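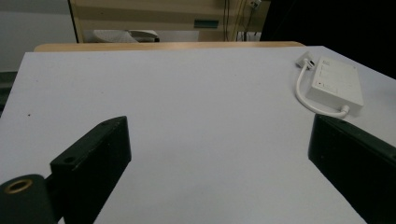
Sorting desk, day one. One little white box, one cable, and I have no idea what it's for.

OK so a thread, as promised, on The Great Cable Cleanout. I've been putting this off since December and the spare room has won every round so far. 19/08/2019, let the record show I started.

Background for the new people: we moved to Birmont with three tubs of cords and chargers. We did not open those tubs for the whole first year. Last night I tipped all of them onto the bed, which was a mistake, as I then had to sleep somewhere.

So the rule is one thing on the desk at a time. Desk gets wiped, thing goes down, thing gets a decision. Keep, give away, e-waste. It can't go back in the tub and it can't go on the floor "for now". I know what I'm like.

The white box went first purely on the grounds that it was on top of the pile. Could be a hub, could be an adapter for something. There's faint grey printing up in one corner and my eyes are not what they were, so I'm going to take it over to the window with the magnifier.

Update: magnifier is in a tub. Which tub, you ask. Great question.

Someone's asked about the desk colour! It's a sort of pale lavender grey with a light wood edge at the back. Came from Lustemau when they had the closing down sale, $159 and I carried it up the stairs with the legs off. I was going to paint the edge to match and I'm so glad I was too lazy. It's matte as well, so you don't get the lamp glaring back at you when you're trying to read the tiny print on things.

It does show every crumb though. There's always a speck of something. I've stopped chasing them.

Right, my system for the mystery ones, for whoever wanted it:

First I look at the plug on the end and see what it would fit in this house. If the answer is nothing, that's a fairly big hint.

Then I go through the drawer of manuals. Yes I keep manuals. I keep them in the cabinet behind the desk, along with the warranty cards and a takeaway menu from a place that shut.

Then it gets masking tape with a question mark on it and goes in the 7 day tray. If I haven't missed it or worked it out in a week, it goes to somebody who will.

I stole the tray idea from a library book on decluttering and it's the only part of the book that stuck. The rest was about folding socks.

Several of you are saying it's a network thing. Several of you are saying smart home thing. One person has said "that's a doorbell" with enormous confidence and I respect it.

We did have a box for the lights at the old place, from when I got talked into a Lysenko starter kit. You could dim the hallway from your phone. I used it twice, then went back to the switch on the wall like my mother before me. So it could be that. But I had a feeling the Lysenko one was rounder?

Tip while I'm waiting for the kettle - wind the cable up loosely and put a bit of tape round it BEFORE you put it down with the others. I used to wrap mine tight around the box and that's how I wrecked a perfectly good charger, all bent and cracked at the neck. Big floppy loops. Think garden hose.

And label the cord as well as the box. I can't say this strongly enough. The box half and the cord half will separate the second you leave the room and you'll find one of them again at Easter.

For the labels I just use masking tape folded over itself into a flag and a laundry marker. I did buy a proper label maker once. The label maker's charger is in one of the tubs.

E-waste question, good one. Our tip takes it free at the Clandmont depot but you have to go round to the side gate, the main one is for green waste and they'll send you back out to queue again. Ask me how I know. Batteries come out first and go in the separate bin by the office.

If it still works, please try the op shop or a local buy-nothing group first. Last winter I listed a bag of old phone cords thinking no one would want them and got so many messages I had to turn the notifications off. Lovely bloke came for them on his bike.

Oh and take a picture of anything you can't name before it goes in the tray. Somebody's cousin always knows.

Back at it. Found the magnifier! Tub two, inside a sock, inside a saucepan. I remember packing that saucepan and feeling very clever.

Not telling you what the printing says yet, dinner's on and I've been told to clear off the desk so the homework can happen. White box has its question mark flag and is in the tray.

Next one up tomorrow is a black cord as long as the hallway with a different end on each end. Guesses welcome, doorbell person especially.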